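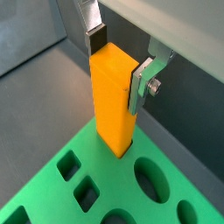
The last millimetre

At a software firm called Grovell, the hardest problem in the building is one that most people solve before they can talk

It is ten in the morning and the yellow block is stuck again.

It isn't badly stuck. A toddler would give it a slap and move on to eating the box. But the arm holding it has no hand free for slapping, and the program in charge of the arm is having what I can only call a think. On the screen beside me a line of text says CONTACT, then SEARCH, then CONTACT, then SEARCH. The engineer at the next desk doesn't look up from her toast.

Grovell has the top floor of a former carpet showroom on the edge of Gollberg, a town otherwise known for its ring road. The company makes no robots. It buys arms from people who do, and writes the software that tells them what to do when things go slightly wrong, a field of work that is unlikely to run dry. Its main product is called Utura. Its main test, for the past year and a half, has been a shape sorter: a bright green plate with holes in it, and a set of blocks that are supposed to go through them.

I had come expecting something grander. I had read the brochure, which has a picture of a planet on it.

The shape sorter was bought as a joke, I was told, and then stopped being funny within the week. The team had come from the world of picking things up, where they had done rather well. Utura could find a block on a bench, work out how to get hold of it, plan a path that avoided the lamp, and carry it to a point directly over the correct hole. It did all this with some style. Then it would lower the block on to the rim and push, and go on pushing, until a safety limit cut in and the arm sagged like a man hearing the price of something.

The trouble is arithmetic. A camera at the wrist can say where the hole is to within a millimetre or so on a good day. The block may have shifted a little in the fingers when it was picked up. The arm has its own small opinions about where it is. Add these together and you have an error bigger than the gap you're trying to get through. You can buy a better camera and a stiffer arm, and plenty of firms will sell you both, but all you have done is move the problem to a smaller hole.

So the people at Grovell gave up on knowing exactly where the hole was. It seems to have been a wrench. Several of them trained for years in knowing exactly where things are.

What Utura does now is closer to finding a keyhole in the dark. The vision part gets the block near, and is then told, politely, to stop talking. A second piece of software takes over, one that deals in pushes instead of positions. It tilts the block a few degrees so that one corner leads. It presses down very lightly and slides about, feeling for the moment when the downward force drops away. When the corner falls in, it brings the block upright against the walls of the hole, lets the arm go a little slack, and allows the hole to do the steering.

The slackness is the clever bit, and it took me most of the morning to believe it. The arm is a stiff metal thing with strong motors in every joint. The software makes it behave as though it were hung on springs, soft from side to side and firmer going down. Someone invited me to push on the wrist while it was holding still. It gave, sulkily, and came back. It was like leaning on a large dog.

Above the control code sits the planner, which decides what should happen next, and this is where the arguments are. In the early versions the planner was a long list of rules. If stuck, wiggle. If still stuck, lift two millimetres and wiggle. If still stuck, turn and try again. The list grew to 43 rules, some of which contradicted each other, and one of which was only ever triggered by a particular lorry going past the window. It worked well enough that there was real grief when it was thrown out.

Its replacement was trained from recordings. Members of staff took turns steering the arm by hand through the job, over and over, while the system logged the camera views and the forces at the wrist. They made 1,000 of these recordings before anyone looked closely at what was in them. What was in them was mostly lunch. People insert blocks one way when they are fresh and quite another when it's nearly noon and they can smell soup. The first trained model had learned both methods with equal respect, and would begin an insertion with great delicacy and then ram it home.

They sorted the recordings. They threw away a good many. The current model was trained on 151 of them, all made before eleven in the morning, and it is much better company.

I asked how anyone could tell what the model was thinking when it got stuck, and was shown Oral, which is the in-house tool for finding out. The name was chosen because the thing was meant to speak its reasons aloud. In practice it draws graphs. There's one for force in each direction, one for how sure the vision system is, and a coloured strip along the bottom showing which part of the software has the wheel at any moment. You can drag a marker back and forth and watch a failure approach, like reading a diary when you know about the iceberg.

Most of what gets fixed at Grovell gets fixed by staring at Oral. A colleague's afternoon was spent on a spike lasting a fiftieth of a second. The arm had touched the plate, the force reading had jumped, and the planner had taken the jump for the bottom of the hole and announced that it was finished. It then let go of a block that was not in anything. The cure was to make the planner wait and check the depth as well. This took one line of code, and four hours to decide where to put it.

Is there money in this? There is, though not in toys. The customers want plugs put into sockets, bearings on to shafts, and lids on to things that need lids. One makes bathroom fittings and is said to be very excited. All of these jobs are a block and a hole wearing different clothes, and all of them are still done in large numbers by people with sore wrists. The sales side of the company would like to skip ahead to those. The engineers would like the yellow block to go in on the first attempt every time, and until it does they will not be rushed, except by the sales side.

I find it hard to take sides. By mid-afternoon I had started to care about the block more than I have cared about most football. I had also asked for a go. There's a small controller for steering the arm by hand, the same one used for the recordings, and I sat down to it with the ease of someone who owns two thumbs and once assembled a wardrobe.

I couldn't do it. I could see the block, I could see the hole, and the two of them would not be introduced. With no feeling coming back through the controller I pushed when I should have eased off, and twisted when I should have waited. The arm hit its safety limit and stopped. Oral drew my effort as a mountain range. I was told, kindly, that it wouldn't be going in the training set.

Then they reset everything and handed it back to the software. Down came the block, leaning a little. CONTACT. SEARCH. The strip at the bottom of the screen turned from blue to orange as the control code took over, and the force trace wandered along, dipped and settled. CONTACT. ALIGN. The block straightened and began to go down into the green.

The engineer at the next desk had moved on to an apple. She did look up for that one.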